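# The Helten Trial Bundle System: ring binders, dividers and tabs for court work

I started making these because I was fed up. I spent years as a paralegal in a small crime and family practice, and most of my Sunday evenings went on wrestling paper into lever arch files that were never meant to be opened and shut by a nervous barrister forty times in a morning. You know the kind. The arch goes out of line by a hair, page 212 tears at the bottom hole, and the witness is sitting there with half a bank statement in her hand while everybody waits.

So the Helten is the binder I wanted back then. It comes in two spine widths (50 mm and 70 mm), it lies flat when it's open at any page, and the rings are D-shaped so the stack sits square against the back board. I know that doesn't sound thrilling! But if you've ever tried to find tab 14 in a hurry with a judge looking over her glasses at you, I think you'll see why I get worked up about it.

## What you get

The standard set is for one hearing with a normal amount of paper. It has:

- 5 binders in the same colour (one each for the bench, the witness, both sides, and a spare)
- 5 sets of numbered dividers, 1 to 30, in stiff card with laminated tabs
- 10 blank spine labels, which slide in from the top and don't fall out of the bottom
- 3 sheets of sticky side tabs for last-minute additions
- one index template, on paper and as a file you can download

Colours are navy, bottle green, dark red and a grey that I'm told looks like a filing cabinet. I like the grey. Red sells best to criminal sets and green to family ones, and I've never found out why.

The set costs £79 including VAT. Single binders and divider packs are on the spares page, and the dividers fit any two-ring A4 file, so you can buy just those if your office is sitting on a mountain of old binders.

## The rings

I'll go on a bit about the rings, sorry, they took me longest. The first ones came from a supplier who swore blind they were good for ten thousand openings. Troels Egilsson, who does all my metalwork now from his unit in Pradlow, opened and shut one by hand in front of me while we were having a cup of tea, and it had gone slack before he'd finished his biscuit. We went through a lot of samples after that.

The ones we use now are sprung steel with a locking lever at the foot. Push it down to open, lift it to lock. When it's locked you can pick up a full binder by the front cover and it will stay shut. Please don't make a habit of it, the hinge won't thank you, but I've seen how people carry things between the robing room and the court and I'd sooner plan for it.

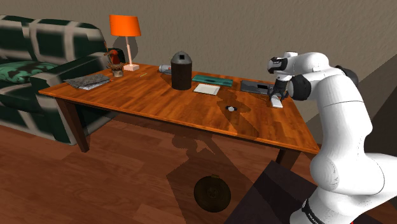

The lever does need a firm thumb for the first week or so. If yours still feels stiff after that, send me an email and I'll post you a replacement mechanism with the four little screws. It's a five-minute job with an ordinary crosshead screwdriver, and the instructions are on the inside of the packet.

## Dividers and tabs

The numbers are printed on both sides of the tab, so the person across the table can read them too. They're in a big plain type. Vesela Petkov, who I used to share an office with and who now runs the clerks' room at Skamitz Chambers, made me put the size up twice, and she was right both times.

The tabs run down the long edge in three banks of ten, so 1, 11 and 21 sit one behind the other. If your bundle goes past thirty you'll want the extension pack (31 to 60). There's a lettered set as well, A to Z, for anyone who keeps statements and exhibits apart.

You can write on the card itself with pencil or biro. Gel pen smudges on the laminated part, so let it dry or stick to a fine permanent marker.

## How much does it hold?

The 50 mm takes 350 sheets of ordinary 80 gsm copier paper with the dividers in, and the 70 mm takes 500. You can get more in if you lean on it. You'll regret it by lunchtime. Do check what your own court or tribunal asks for before you print anything, as plenty of them have their own rules on page limits, numbering and whether they want paper at all.

Which brings me to the question I get most: "isn't it all electronic now?" A lot of it is, yes, and the index template works just as well for a PDF bundle. But witnesses still get handed paper in lots of rooms, and so do people representing themselves, and I still sell binders every week, so somebody's using them.

## What people have said

"Used these for a three-day hearing and never had to pick a page up off the floor." Nayeli Trujillo, solicitor

"The spine labels stay put. I'd have paid for that alone. I do wish the lettered dividers came in the set." Balthasar Kofler, costs draftsman

"Heavier than my old ones, and the lever pinched me once. Would buy again." Isauro Zamudio, Jaramillo Law

(They are heavier. An empty 70 mm weighs a good bit more than a cheap one from the stationer's, and it's mostly the back board. I tried a thinner board and it bowed.)

## Ordering and delivery

Orders in by noon on a weekday go out the same day. I pack them myself, flat, with card between the covers so the corners don't get bashed. Delivery on a full set is free in mainland Britain, and for anywhere else I'll get you a price before you pay.

Firms can have an account with thirty days to settle. If you need more than 5 sets at once, give me a bit of warning, particularly in August, when Troels shuts the workshop for a fortnight and I'm selling from whatever's on the shelf.

Unused sets can come back within 28 days. If you've only tried one binder and hated it, send back the other four and I'll refund those, and you can keep the odd one for your recipes.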